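Chapter 6
Gathering Examples

What you will learn in this chapter
How to plan a set of examples before the first one is recorded
What one example contains, and what it leaves out
Why two people who do the same task give different data
How to decide that an example should be thrown away

Words to know: demonstration, episode, operator, label, coverage, held-out set

In Chapter 5 we assumed that the examples were already there. A file was opened, the numbers were read, and the learning could begin. This is a comfortable way to study the method, but in practice a large part of the work is finished before any file exists. Somebody must choose the task, prepare the room, move the arms, and write down what was done. The present chapter is about this part.

We begin with a small case. Hatice Tekin and Anatole Caron wanted to teach a two-armed robot to tidy a living room. Their project had the name Fado. The first task on their list was one sentence long: put the pillow on the chair. They recorded 120 episodes, all by the same operator, and trained a model on them. The model did well in tests with the same pillow and the same chair. Then the chair was turned by a quarter, and the arm went to the place where the seat had been before.

The reader can guess the reason. In all 120 episodes the chair had the same position. The operator liked it there, and the plan did not ask for anything else. The model had learned one path through the air, and it repeated this path. Nothing was wrong with the recordings one by one. The fault was in the set.

For this reason we speak in this book of coverage. The coverage of a set is the range of situations that it contains: positions of the furniture, kinds of objects, light at different hours, different operators. A set with 1000 episodes can have poor coverage, and a smaller set can have good coverage if it was planned with care.

6.1 From a sentence to a plan

A task sentence is written for people. "Put the pillow on the chair" does not say where the pillow lies at the start, which arm must take it, or when the task is complete. Is it enough that the pillow touches the seat? Must it lean on the backrest? If the plan is silent, every operator will answer in his or her own way, and the answers will be mixed in the data.

Nevzat Aksoy, who planned the second round of Fado, wrote a start condition and an end condition for each task. He also made a short list of things that must change between episodes. For the pillow task the list had these lines:

Chair: turn or move after every episode
Pillow: start on the floor, on the table, or already on the seat
Arm: left, right, or both, as given on the card
Room: do not clear away other objects

The last line often surprises students. It is natural to clean the room before the work starts – we do the same before visitors come. But a robot in a home will meet cables, boxes, and toys, and the examples should contain them also.

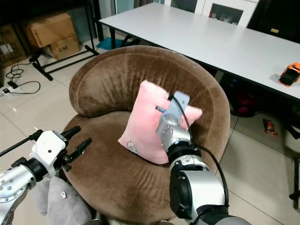

The cards were given to the operators in mixed order. When the order is fixed, a person becomes faster and also a little careless toward the end, and then the last tasks on the list always receive the weaker episodes. With a mixed order this effect is spread over all tasks. It does not disappear, but it does less harm.

6.2 The operator as a source of difference

Aslı Uçar and Darlene McKinnon both worked as operators in the second round. Aslı moved slowly and closed the gripper only when she was sure of the grasp. Darlene moved fast and corrected on the way. Both styles lead to a pillow on a chair. For the learning system, however, they are two different answers to the same question, and a simple model may take the average of them – a movement which neither operator would make.

There are two usual remedies. The first is to agree on one style and practice it before recording. The second is to keep both styles and to store the name of the operator with each episode, so that the difference can be studied later. In Fado the second way was chosen. We return to this decision in Section 6.4, together with the question of which episodes should be held out for testing.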